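Slept until nearly 11 and woke with the bassline from the Plurkach set still going round in my head, which I suppose is a good sign, though my ears would have liked a bit more peace. I made tea, let it go cold, made another, and then sat down to listen back to the recording before I lost my nerve.

It's better than I feared. The first half hour is too careful - I can hear myself waiting for the room instead of leading it - but once the slow one with the hand drums comes in, everything loosens up and I remember how happy I was. Fedir Moroz played before me and left things at such a gentle tempo that I hardly had to do anything except not spoil it. I must write and thank him properly, as I only managed a wave over the noise when we swapped.

Vira rang while I was still listening and we talked for ages, mostly about Vundlow and whether we should send them the new track as it is or wait until the vocal is redone. She thinks the breakdown is too long. I said I'd try it shorter, and I have now, and of course she's right (I shan't tell her until tomorrow). It's lovely having someone who'll say so and still laugh with me afterwards. 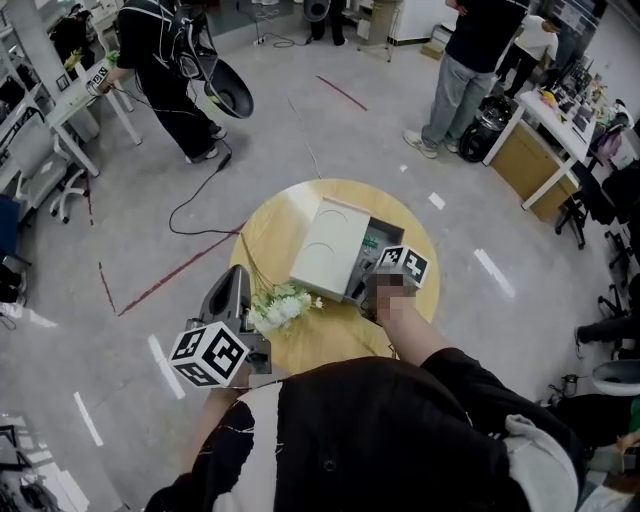
White box and flowers on the round table.

After lunch I went through the old sample folder, which I've been promising to do since September, and found a flute line Nazar recorded for me in his kitchen, fridge humming away behind it and all. I slowed it right down and put it under the pads, and oh, it was gorgeous! I've saved it as Brunach for now, as that was the first word that came to me, and I'll probably be stuck with it.

Yurii wants a mix of the whole thing by 6 tomorrow, so I ought to stop fiddling with the hi-hats and go to bed. One more listen first, on the little speakers.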